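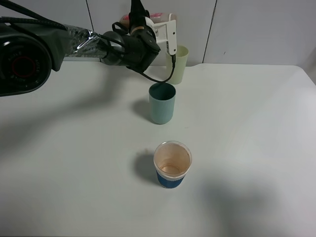
# ¿Puede un concejal abandonar la coalición y quedarse con su acta?

**tinow_vecina**, 26 de septiembre de 2020

Hola a todos. Vivo en un municipio pequeño y llevo unas semanas bastante enfadada. En las últimas elecciones voté a una coalición de dos partidos locales, Erka y Vecinos por Mikau, que prometían echar al alcalde de siempre. Lo echaron por 223 votos (¡menuda noche!) y ahora una de las concejalas de Erka dice que se va, que no se siente representada y que votará «en conciencia». Vamos, con la oposición.

Mi duda: ¿tiene que devolver el acta? En el bar todo el mundo dice que sí, que el puesto es del partido, pero en el pleno ella siguió sentada donde siempre. Y si la mayoría se rompe, ¿hay que repetir las elecciones? Ya puestos, ¿sirve de algo recoger firmas? Tenemos casi 200 y mi cuñada quiere llegar a 1000, que me parece mucho para un pueblo como el nuestro.

---

**Meirion Gwynne**

Te cuento lo que sé, que estuve una legislatura de concejal y me tocó vivir algo parecido. El acta es de la persona, no del partido. Te presentas en una lista, sí, pero una vez elegida nadie te puede obligar a renunciar — ni el partido, ni el alcalde, ni los vecinos con firmas. Lo que sí cambia es su situación dentro del ayuntamiento: si deja el grupo municipal pasa a ser concejala no adscrita, y ahí suele perder cosas, como la portavocía o la parte que le tocaba del dinero del grupo. Mira el reglamento orgánico de tu ayuntamiento, que ahí vienen los detalles.

Elecciones nuevas no hay. El alcalde sigue hasta que dimita, pierda una moción de censura o se acabe el mandato. Para la moción hace falta mayoría absoluta y proponer un candidato alternativo, y cuando firma gente del propio grupo del alcalde las condiciones se endurecen. Esa parte pregúntasela al secretario municipal, que yo la tengo oxidada y ha habido sentencias.

Las firmas no echan a nadie, pero yo las presentaría por registro igualmente, pidiendo que explique su voto en el pleno. A nosotros nos llegó un escrito así en enero y se pasó bastante vergüenza, te lo aseguro.

---

**ajayi_77**

Son todos iguales. En mi pueblo pasó lo mismo y a los dos meses el tránsfuga era teniente de alcalde. Yo ya no voto en las municipales.

---

**rosquilla**

Muy de acuerdo con Meirion, solo añado una cosa: antes de llamarla tránsfuga en el escrito, leed el pacto que firmaron los 2 partidos (si lo publicaron, claro). A veces el que incumple es el socio grande y la que se va tiene sus motivos. En el mío prometieron bajar la tasa de basuras, la subieron, y la concejala que se marchó fue la única que votó lo que ponía el programa. Pedid el acta de la sesión y comparad, que luego en el bar cada uno cuenta su versión.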